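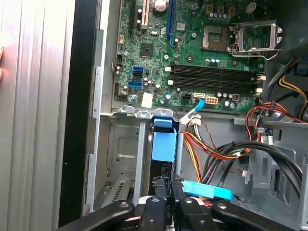
CR2032 메인보드용 코인 전지 (2개입)

상품 번호: 솜분 부품몰 180
제조: Sinimeck
구성: 코인 전지 2개, 개별 포장
전압: 3V
지름 20mm, 두께 3.2mm
충전 불가

데스크톱 메인보드의 시계와 BIOS 설정을 유지하는 리튬 코인 전지입니다. 전원을 껐다 켤 때마다 날짜가 초기화되거나, 부팅할 때 CMOS 관련 오류 문구가 나오면 전지 전압부터 확인해 보십시오. 오래된 사무용 PC를 중고로 구입한 경우에도 교체를 권합니다.

호환 여부
홀더에 CR2032 규격을 끼우는 메인보드면 사용할 수 있습니다. CR2025와 CR2016은 지름은 같지만 두께가 달라 접점이 헐거울 수 있습니다. 일부 노트북과 소형 PC는 전선과 커넥터가 달린 전지를 쓰므로 이 상품이 맞지 않습니다. 커넥터형은 Ferum 항목에서 따로 판매합니다.

교체 방법
1. BIOS 설정 화면을 사진으로 찍어 두거나 메모합니다. 부팅 순서와 SATA 모드는 꼭 적어 두십시오.
2. PC를 종료하고 전원 코드를 뽑은 뒤 전원 버튼을 5초간 누릅니다.
3. 측면 패널을 열고 금속 섀시를 만져 정전기를 방전합니다.
4. 홀더의 걸쇠를 밀어 헌 전지를 빼냅니다. 그래픽카드가 홀더를 가리면 카드를 먼저 분리합니다.
5. 새 전지를 글자가 적힌 + 면이 보이도록 끼웁니다. 세로형 홀더는 메인보드 설명서에서 방향을 확인하십시오.
6. 전원을 연결하고 BIOS에서 날짜와 시간, 적어 둔 설정을 다시 입력합니다.

교체 후에도 시간이 늦어지면 홀더 접점의 부식이나 CMOS 점퍼 위치를 점검하십시오. 점퍼가 초기화 위치에 꽂혀 있으면 부팅되지 않는 보드도 있습니다.

보관 및 주의
서늘하고 건조한 곳에 포장 상태로 보관하십시오. 금속 집게로 양 면을 동시에 잡으면 단락됩니다. 어린이가 삼키면 매우 위험하므로 손이 닿지 않는 곳에 두고, 삼킨 것으로 의심되면 즉시 응급실로 가야 합니다. 다 쓴 전지는 양면에 테이프를 붙여 폐건전지 수거함에 넣습니다.

배송 및 반품
평일 오후 2시 이전 결제분은 당일 발송합니다. 40세트 이상 주문은 재고 확인이 필요하니 결제 전에 문의해 주십시오. 개별 포장을 뜯은 전지는 불량인 경우에만 교환됩니다.

함께 찾는 상품
Plollham 정전기 방지 손목 밴드
커넥터형 CR2032 (Ferum)
케이스용 나사 모음

상품 정보 수정일: 2021-07-04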